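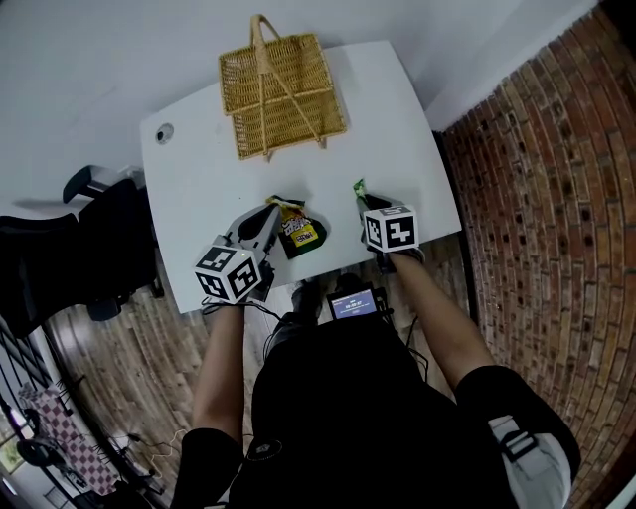

Packet-to-basket task, head view. The right gripper has the small green-and-white packet.

Mident Hand-Held Gripper Pair: a review after one club season

Rating: 3.5 out of 5
Used by: Drandutbridge student robotics club, manipulation group
Used for: recording demonstrations for the Sterkau tabletop challenge

The Mident pair is a set of two hand-held grippers with a camera on each and a cube of printed markers on top. The operator holds one in each hand and does the task directly. Finger opening, camera video and gripper position are logged, and the logs are used later to train the arm. We bought the pair in November to replace a joystick setup. This review covers assembly, handling, tracking and the recorded data. It does not cover the Mident training software. We use our own.

Test task

The Sterkau rules for our division call for small packaged items to be moved from a tabletop into a container with a raised handle. We used snack packets and a woven basket on a plain white table. Packets are a fair test of a gripper. They crumple, they slide, and the printing on them reflects light differently on each fold. The basket handle matters too, as it arches over the opening and has to be cleared on every placement.

We recorded 100 demonstrations with two operators. Head video was recorded for every run in addition to the gripper cameras.

Assembly

The grippers arrive mostly built. The marker cubes, cameras and cables are fitted by the user. First assembly took us 20 minutes per gripper with the printed guide open. The guide is adequate except for the cube page, where the drawing shows the left cube and the text describes the right. If the cubes are swapped, the software reports no error. The two position tracks are simply exchanged, and this is easy to miss until playback. We labeled ours with tape under the handles.

Cables are too short for a tall operator with the recorder on a bench. Wearing the recorder on the chest solves this and also puts the timer where the operator can glance at it.

Handling

Finger action is smooth and the return spring is light. The fingers close evenly and the pads meet flat. Thin packets can be lifted by an edge or a corner. Full packets are easier to take across the middle, with the fingers well open on approach. A flat wrapper lying against the table is the hardest case. The fingertip has to be brought in at a low angle, and the body of the gripper then gets close to the tabletop. We lost a number of runs this way during practice, mostly from the second hand arriving late to steady the item.

Weight is acceptable for short sessions. It sits forward of the hand, and the wrist notices. Our operators switched after every block of runs. With longer blocks the motions became slower and less consistent, and this shows in the logs as extra corrections just before the grasp.

Two-handed work is where the Mident pair is clearly better than the joysticks. Steadying an item with one gripper and lifting it with the other takes no practice worth mentioning. New club members produced usable recordings in their first session.

Cameras
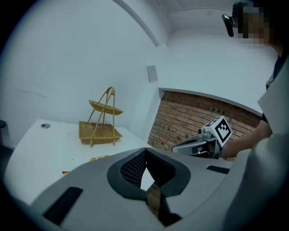
Gripper camera view, with the second gripper and its marker cube beyond.

Each gripper camera has a very wide lens. It covers the work area, most of the room and often the other gripper. The wide view is useful for tracking and less useful for detail. The gripper's own housing fills a large part of the picture, and items low on the table can be partly hidden behind it. Straight edges in the room come out curved. The supplied calibration corrects most of the curve near the center and little of it at the corners. We ran our own calibration and recommend doing the same.

Exposure is automatic and cannot be locked in the version we have. With a white table and white walls, it settles on a bright setting and then shifts when a dark sleeve enters the view. A fixed exposure option would be worth more to us than extra resolution.

The wide view also takes in the operator, including the head at some angles. Clubs that plan to share recordings should blur faces before upload. We do this as a batch step.

Tracking

The cubes carry a black-and-white pattern on each visible face, so at least one face is normally readable from the head camera. Tracking held for the whole run in most of our recordings. The common failure is a cube turned so that the near gripper covers it. The second is glare on a cube face from an overhead light. Dropouts were short, and the software fills gaps by interpolation. It marks the filled sections, but only in the log file and not in the preview.

We compared the logged position with a ruler grid taped to the tabletop. Agreement was good in the middle of the table and worse at the far edge, near the basket. For this task the error at the far edge was tolerable. A basket opening is forgiving. For a peg or a connector it would not be. 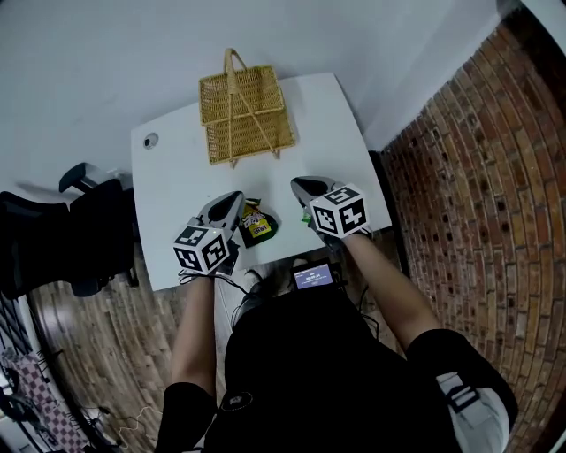
Start and end positions deserve some attention. Our early runs began with the operator's hands wherever they happened to be, and the first second of each log was of no use. We now begin every run with both grippers at the near side of the table, held still until the timer changes, and then move. The trimming script finds this pause without help. Cleanup of the full set came to 37 rejected runs before the change was adopted and very few after it.

Loose scraps of wrapper should be cleared between runs. The trained policy will reach for them.

Recorder and export

The recorder writes one folder per run. File names are sensible and the clocks on the two grippers agree closely enough that we did not need to realign them. Export to the Villalba format, required for Sterkau entries, is built in and worked on the first attempt. Export of a large set is slow. Mident quotes storage of up to 2,000 runs on the internal card. We have not come near that and cannot confirm it.

The preview screen is small and readable indoors. The record button has no lock. It was pressed by accident on several occasions when the recorder was worn on the chest - a guard ring made from foam fixed this.

Problems noted

- Left/right cubes can be swapped with no warning.
- Cables short, connectors stiff.
- No exposure lock.
- Interpolated tracking not shown in the preview.
- Spare finger pads sold only as a full set with fingers.

Who should buy it

Clubs with a two-arm task and several operators. For a single arm with simple pick-and-place, one gripper would do, but Mident does not sell them singly at present. Our pair stays in service for next season, with replacement pads on order and longer cables made up in the shop.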